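August, notebook of the bread trials, 14:20

Flour from Valldale, second sack. I kept the starter at 43 g for each jar, same as Benjie did. Jar 17 smells more sour than the others and I don't know the reason yet.

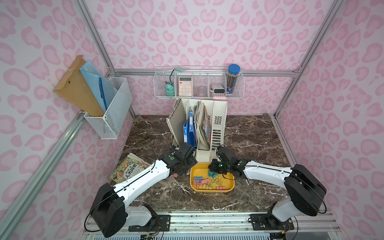
Jocelyn asks if we can use less salt. I prefer to change only one thing at a time, so salt stays at 2 percent until the sack is finished.

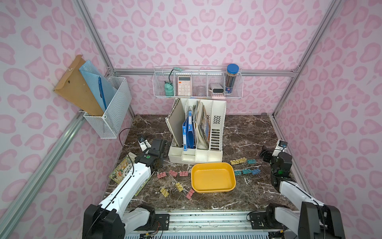
Marble top and pink spotted walls, August.

To do: feed all jars at 18:00, ask Analyn for the rye.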